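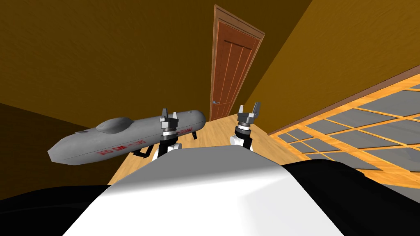 Does a household robot need a written set of rules before it goes into somebody's home?

The law mostly leaves that to the maker and the buyer, but good practice says it should have one, short enough for the people who live there to read over a cup of tea, and tested in simulation well before the machine comes through the front door.

That, at any rate, is the view at Trutden, a small firm which writes house rules for domestic robots and has spent the best part of two years arguing over a single document. They call it the Hondeo code, after the street where they had their first office, and I went to see them expecting to be shown a good deal of clever engineering. What I got was a kettle, a plate of rather good Welsh cakes and a long afternoon on the subject of doors.

"Doors are where everybody falls out," said Caradog Jenkins, who began the code and still keeps the master copy. A closed door, under rule 6, is to be treated as a decision somebody has made. The robot may wait by it, or ask, or go off and do another job, but it may not try the handle unless the household has said beforehand that this particular door is fair game. It sounds like plain good manners, and I suppose it is, though it took them four months to agree the wording (the difficulty being larders, which people close out of habit and then want things fetched from).

The code has 12 rules in all, and the early ones deal with where the arms should be. When a robot is moving from room to room they are to be kept in close to the body. When it's working, the reach is agreed in advance, and nothing fragile or alive should come inside it without the machine slowing down. Grippers get a rule to themselves. An open gripper should be empty and standing still, or on its way to something it has been told to pick up, and it shouldn't wander about the place open while the robot makes up its mind.

Then there is the matter of unfamiliar objects, which I found the most interesting part of the whole business. Homes are full of things no catalogue has ever heard of. Somebody's uncle leaves a piece of an old boat in the hall, a child builds a rocket, and along comes a robot that has learned all about mugs and socks. The rule says that if it cannot put a name to a thing, it leaves the thing alone and asks. If there is writing on it and only part of the writing can be read, the robot must not guess at the rest. It may shift its view to read more, provided it touches nothing, and failing that it has to fetch a person.

Yatziri Cortés looks after the simulated side of the work, and she is wonderfully firm about it. Each rule is tried in 100 made-up rooms before the firm will let a customer rely on it, and she likes those rooms to be awkward. She puts in sliding screens with lots of small panes, floors that shine, walls so dark the edges are hard to find, and large objects left lying exactly where you'd least want them. "If I only build tidy rooms I learn about tidy rooms," she told me, "and my own house has never been tidy in its life!"

Her notes from these trials now run to 414 pages, kept in a program called Joltetero, and she reads them far more closely than I could. What she wants from each run is a plain account in everyday words: what the robot was asked to do, which rule came into play, whether it stopped when it should have, and how long it kept a person waiting. A run where the job got done but a rule was bent goes down as a failure. Jenkins admits this made them unpopular with their first customer, a care firm called Trujillo, whose managers had rather hoped to see more ticks in the column. They came round in the end, and have since asked for a large-print copy for every resident.

I asked whether good results in a simulated room ought to reassure anybody, and Cortés was careful with her answer. A simulation will tell you that a rule has been written clearly enough for a machine to follow, she said, and it will show you all sorts of silly clashes between one rule and another. It won't tell you how a carpet feels underfoot, or what the dog will do. So the code asks for supervised visits afterwards, with the family present and the stop button in the hands of whoever lives there, and never in the hands of the person selling the robot.

The next version is due out for comment later this spring. Jenkins would like to get it down to two sides of paper, and they are still stuck on larders.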